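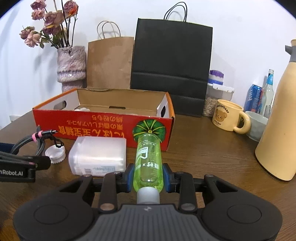

Bernwood has been holding its autumn pantry fair in the old Carnegie hall for years, and I had managed to miss every single one of them until last October. I finally went, I loved it, and I have been pestering friends to come along to the next one ever since. The whole idea is that people set out what they really keep at home, on ordinary tables, and you wander from one to the next and look at how other people store things. My favorite table was a dark brown wooden one with no display stands on it at all, and it felt like walking into somebody's kitchen while they were putting the shopping away. There were paper bags at the back, a lavender vase of dried pink roses, a clear container of light-colored seeds or grains with a white lid, and a cream mug with a bear face on it that I wanted to take home more than anything I saw all day. (The mug says "Buttsrbear". I have looked for one since. No luck.)

The box on that table got me talking to the woman behind it for a good while. It is a red cardboard one, open at the top, with orange edges, a green pumpkin on the front panel and handle holes in the sides, and I think boxes like that are the best storage anyone can have. I told her I use one for onions. She uses hers for whatever has no other place to go, and once a month she tips it out and starts over, which I have now copied at home with great success!

The hall itself is a pleasure. Tall windows, a wooden stage at one end, and a floor that creaks so much you always know who is heading for the cake. There were over 70 tables this time, so allow more time than you think. I planned on an hour and stayed for 3, and I still rushed the back row.

Things I stopped for, in no special order:

A long table on dry goods, where you could scoop beans and rice into jars and see how much fits in what. I learned that a 700 g bag of lentils does not go into the jar I have been trying to put it in since spring. I felt better just knowing.

The Nivby corner, which was all shelves. They had built the same small cupboard twice, one packed the way most of us pack it and one with the tall bottles along the sides and the small jars on a step at the back. You were allowed to move things around, and there was a line of grown adults waiting to do it. I was one of them, twice.

Benari, a little shop from two towns over, with 48 kinds of tea in plain tins. The tins are labeled on the lid and again on the side, so you can read them in a drawer or on a shelf. So simple, and I spent that whole evening writing labels.

Then the swap shelf by the door. You bring clean containers with their lids and take home others. I brought five with no lids (oops) and was kindly sent over to the odd-lid basket, where I found a match for two.

Food was soup, bread and apple cake from the kitchen next to the stage. Get the soup early, the mushroom goes first. Seating is benches along the wall, and they fill up, so we ate standing by the coat rack and had a lovely chat with a couple who were arguing about where flour should live.

Parking behind the hall is tight and the gravel is rough on small wheels, so with a stroller I'd use the street side, where there is a ramp. Bring a bag for the swap shelf and cash for the cake.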